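Forum > Personnalisation du bureau > Fonds d'écran

Sujet : Pack Vudach « Textures & Métal », ça vaut le coup ?

grisouille_44
Bonjour à tous,
Je cherche des fonds sobres pour un double écran et je suis tombé sur le pack Vudach. Ils annoncent 349 images « ultra haute définition » à télécharger en une seule archive. La page de vente est bien léchée mais je ne trouve aucun avis en dehors de leur propre site, ce qui me refroidit un peu. Quelqu'un l'a essayé ?

pixelmou
Essayé en octobre, supprimé dans la foulée. « Ultra haute définition » mon œil. Ouvre les fichiers à 100 % et regarde les contours : halo blanc partout, typique d'un agrandissement logiciel suivi d'un gros coup de netteté. J'en ai gardé 93, et encore, j'étais de bonne humeur.

Tannenbois
Pas d'accord avec pixelmou. Sur un portable de 14 pouces on ne voit aucune différence. Tout le monde n'a pas le nez collé à la dalle.

pixelmou
Si on vend du 4K, je m'attends à du 4K. Sinon on écrit « convient aux portables » et le prix baisse.

grisouille_44
Et niveau choix ? Je voudrais du gris, du neutre, quelque chose qui ne gêne pas la lecture des icônes.

Tannenbois
Pour ça tu seras servi. Tôle ondulée, béton, panneaux gris, il y en a des pages. Le classement par couleur est correct, un peu lent à charger.

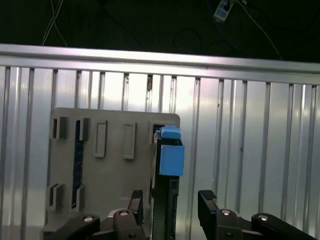 Re : Et la licence ?

lulu_vectoriel
Je remonte le sujet pour une question plus bête : qui a lu les conditions ? Chez Vudach il est écrit « usage personnel » en haut de page et « libre de droits » en bas. Il faudrait choisir. Chez Tovmont au moins c'est une ligne, on comprend.

Tannenbois
Pour un fond d'écran à la maison, franchement, quelle importance...

lulu_vectoriel
L'importance, c'est que j'en mets sur les postes de l'accueil au boulot. Donc usage personnel, non.

khamsin
Tovmont, parlons-en. Le compteur affiche 2,411 téléchargements sur toutes les images que j'ai ouvertes. Toutes. Le même chiffre, avec la virgule à l'anglaise. Je veux bien croire aux coïncidences mais là...

pixelmou
Mdr. Je viens de vérifier, pareil chez moi.

grisouille_44
Bon, donc ni l'un ni l'autre ? Il reste Huleo, l'appli qui change le fond toutes les heures. Leur catalogue serait de 4 000 images.

khamsin
« Serait », oui. J'attends de les voir. La version gratuite m'a resservi le même coucher de soleil trois fois dans la matinée. Et elle se lance au démarrage sans demander, à décocher dans les options.

Tannenbois
Chez moi Huleo tourne très bien depuis un an, je n'ai jamais eu de doublon. Vous êtes durs.

pixelmou
Un dossier local et le diaporama du système font la même chose, sans compte à créer.

Message modifié en février 2021 : lien mort retiré.

grisouille_44
Je vais faire comme ça pour l'instant. Par contre le diaporama met la même image sur les deux écrans, il y a un réglage quelque part ?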